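4.2 Materials and portioning

Earlier work on dry-goods portioning has leaned heavily on the claim that people judge a small heap of grain by its outline, and that the judgement improves quickly with practice (Badden and Noguchi's "heap rule"). We were doubtful from the start. The original trials used one vessel, one grain and one flavour of instruction, and the reported gains were largest for the participants who had started out worst. Regression to the mean would produce much the same curve.

Our own sessions used small dishes set out on work surfaces in a shared hall. Participants were asked to portion a dry good into a dish by eye, to stop when they believed the target mass had been reached, and to leave the heap unlevelled. No scale was in view during a trial. Each dish was weighed afterward at a separate station, and the reading was entered by someone who had not watched the pour. The full set comprised 200 trials, of which nine were dropped because the dish had been bumped before weighing.

The hall was chosen for its size, and we make no claim that it resembles a home kitchen. Several people worked in it at once, under overhead fluorescent lighting with daylight coming in from the windows. Pikus has argued that side light sharpens the shadow at the foot of a heap and so helps the eye. If that were a strong effect, trials nearest the windows should have come out better. They did not, though our seating plan was not designed to test the point and we would not press it.
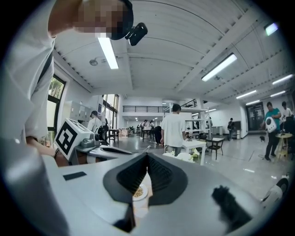

Figure 3. A heap of tan seeds or grains in a small white dish, seen through a narrow gap. The hall's ceiling lights and a tall window are also in view.

4.3 What the heap does and does not tell

A heap has a footprint and a height, and the two trade off in ways that depend on how the material was poured. A slow pour from close above tends to give a steeper cone than a quick tip from the side. Two portions of identical mass can therefore look quite different, and our participants, when asked, nearly always picked the taller one as heavier. It is hard to square this with the idea that they were reading volume from the outline.

Fujimoto and Hirano suggest that experienced cooks correct for pour style without noticing. Perhaps they do. The evidence offered is a set of interviews, and cooks' reports of their own accuracy are a poor substitute for weighed dishes. Among our 11 participants who cooked daily, the spread of errors was no narrower than in the rest of the group. The sample is small, and we would welcome a larger one.

We also found little support for the Grekik colour hypothesis, under which a pale vessel makes a darker grain look more plentiful. Changing the dish moved the mean by less than the ordinary variation between one participant's successive pours. Until someone shows otherwise with a properly randomized order of vessels, we see no reason to build a correction for dish colour into portioning guidelines.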